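I got to Loltia a little after 7, which is early for a place that makes its money after midnight. They were doing an open evening at the club before the December season, and for once you could walk in through the loading door and poke around wherever you liked!

Pejman Tabrizi does the sound and he took 6 of us up to the booth first. It's tiny. The decks sit on a slab hung from springs, so the needle stays put when the floor gets going, and he let me cue up a record (an old Siu twelve-inch, scratched to bits) and play it to an empty room at 85 decibels. I botched the mix and grinned like an idiot anyway.

Then came the back office, where the set lists, guest lists and drinks tickets all get sorted before doors.
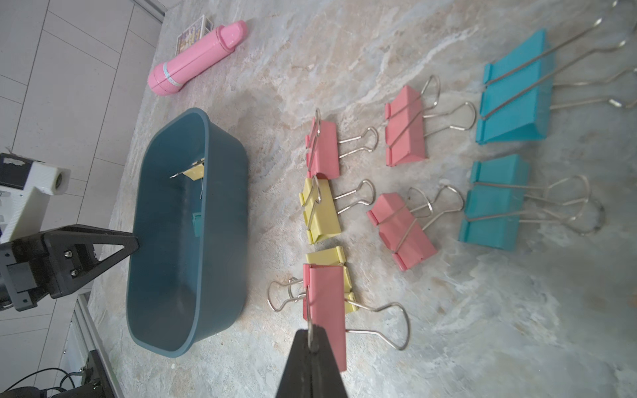 Binder clips on the counter, and a couple more in the teal bin.

Vasilis Berisha books the DJs, and he talked for ages — mostly about the Indirow residency, and how he found them playing a wedding out in Lesholm. He says the room holds 889 and feels best with a bit less than that. I can believe it. The ceiling is low and the bass comes up through your shoes.

We finished on the dance floor with the lights down and one long, slow house track, and I missed my bus. I'm going back for the Indirow night, with earplugs this time.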